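Tabletop Play and Games, Session 14 notes
Setting the table: cloth, board and tray

Okay, picking up where we stopped last time, with the business of what goes on the table before anybody sits down to play. I know some of you rolled your eyes when I said I'd spend a whole session on tablecloths, but bear with me! By the end of the Darthorpe placement you will have laid this table so many times you'll be doing it in your sleep, and I'd like you to have good habits before you get there.

Reading for this session is the Histstead packet, pages 2 to 15. Skip the bit on card tables, we come to that in November. If your packet stops at page 14 you have the old one, so ask Hatem Tazi for the loose sheet.

The cloth

I'm a cloth person. Pornthip Sangkhawat, who taught this course before me, was very much a bare table person, and we argued about it for years (she still thinks I'm wrong, and her notes are in the binder in room 228 if you want the other side). My case goes like this. Counters dropped on a bare table make a racket and roll. On a cloth they mostly stay where they land, and the room is quieter, and a quiet room is easier for anyone with a hearing aid. A bit of texture in the weave helps too. What you don't want is anything shiny or slippery, and please, no patterns. A busy pattern next to a checkered board is miserable to look at for an hour.

Color: pale if the board is dark at the edges, darker if the board has a light border. You want the player to see at a glance where the board stops. Try it yourselves with the boards in the cupboard, it makes more difference than you'd think.

Creases. Smooth from the middle out with the flat of your hand. You won't get them all and I don't care about little ones. I care about a ridge running under the board, which makes it rock when someone leans on a corner.

The board

Flat boards and mats go straight on the cloth. Folding boards need a second look at the hinge, and the Cerkell ones in particular never open quite flat, so give them a gentle press before you set up. Place the board so each player reaches the far row without getting up. For seated adults that usually means bringing it closer than looks right from where you're standing. Sit down and check! I say this every year and every year somebody sets a lovely table from standing height and then can't reach the other end of it.

Leave free space on at least one side. Which brings me to trays.

The tray

Captured pieces, spare counters, dice, whatever isn't in play, all need somewhere to go. A tray with walls does this far better than a heap on the cloth. Ismail Belkadi did his project on exactly this with the Wuyts group and ended up liking strong plain colors, red especially, on a white cloth, simply for being easy to find. I've stolen the idea. Put it beside the board, a little nearer the player than the middle of the board, on the side of the hand they use.

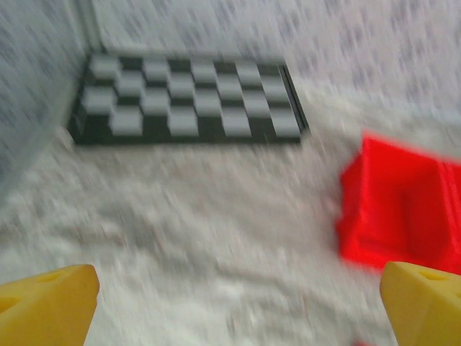
Should the tray ever sit on top of the board?
Keep it off, even on a big board with rows to spare. Players stop seeing covered squares as part of the game, and moving the tray halfway through nearly always knocks something over.

Packing away

Pieces into the tray first, then the board, then shake the cloth over the table and never over the floor (you'll hear the counter you missed). Roll the cloth if you can. Folding gives you the same crease in the same spot every time.

For next time

Lay one table at home with whatever you've got, a bedsheet is fine, and sit on both sides of it. Write me half a page on what you moved after sitting down. Amparo Huanca's half page from last year is in the binder too, worth a look. Hicham Cherkaoui has the cupboard key until 2, so come before then if you need to borrow a board.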